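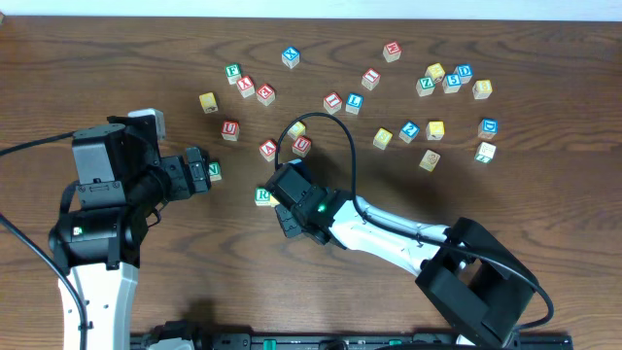

Alphabet blocks are small cubes, most often made of wood, that carry letters on one or more of their faces. Many sets also show numerals or simple pictures. They are used as a building toy and as an early aid to learning the letters.

History

Lettered playthings were known in England by the late 17th century. The philosopher John Locke, writing in 1693, recommended dice and other toys with letters on them so that children could learn to read through play. In the 19th century, blocks became a common nursery item in Europe and the United States. Early sets were often covered with printed paper, which wore away at the corners. Embossed and painted faces later became usual.

Design

An English set may have one block for each letter, or fewer blocks with several letters on each. Sets with a single block per letter cannot spell words in which a letter repeats, so larger sets include extra vowels and common consonants. Pictures are normally matched to a letter, such as an apple for A. Hardwoods such as maple and beech are preferred for their weight and because they resist splintering. Edges are rounded or beveled.

Other languages

Sets are made for many alphabets. Turkish sets need separate blocks for letters such as ğ and ı, and a child named Aydoğan cannot spell the name with an English set. Arabic letters change shape according to their position in a word, and makers usually print the isolated form.

Collecting

Older sets are collected, and a complete set in its original box brings a higher price than loose blocks. The toy museum at Zulside holds 37 boxed sets, among them 6 made by the Skurik workshop in Surkmont. Its catalog, compiled by Karim Alaoui, lists the wood, the type of printing and any missing letters for each set.

See also

Building blocks
Hornbook
Educational toys
Movable alphabet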